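Equipment Planning for a Shared Tabletop Robot Cell
Final project report, Zedcombe Technical College, Automation Systems II

3. Purchase plan

The department gave us a budget of $1,653 to extend the existing arm cell so that two course sections can use it in the same semester. The arm itself was not part of the budget. Our job was to decide what to buy around it, in what order, and what to leave for next year.

We began with a list of 28 requested items collected from lab users in March. After removing duplicates and things the stockroom already had, 17 were left. We sorted these by whether a lab exercise would stop without them. Gripper pads, a spare power cable and a second set of tableware all went into the first group. A new camera mount and a better table surface went into the second.

3.1 Objects for the sorting exercise

The sorting exercise uses plastic bowls, plates and cups in strong colors. They are cheap, but they get scratched and go missing, and the labels in the software depend on the colors staying the same from one set to the next.

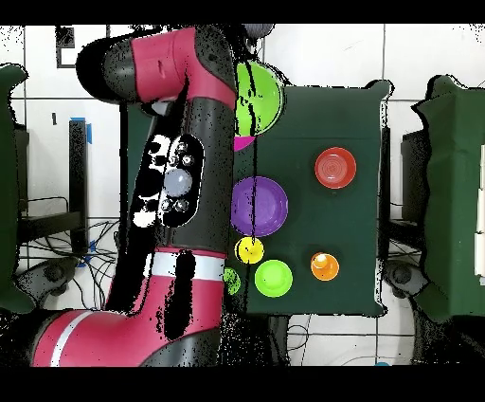

We asked for prices from two suppliers. Zimitz sells mixed sets only, so some colors would be left over. Chareonsuk sells single pieces and let us choose the colors, but shipping takes 4 weeks. We chose Chareonsuk and moved the order to the front of the schedule so the pieces would arrive before the second section starts.

3.2 Cables and floor space

Cable covers were not on the original list. We added them after measuring the walkway between the cell and the door. Rullmont quoted a price per foot that was lower than the campus store, with no minimum order. Relocating the cell would have cost nothing in parts, but it would have meant repeating the calibration, and we did not have lab time for that.

3.3 Items put off

The camera mount was moved to next year. The current one holds its position if the screws are checked before each session, and we added that check to the lab sheet. The table surface was also put off until the department decides if the cell will stay in this room. Any money remaining after shipping goes to spare gripper pads.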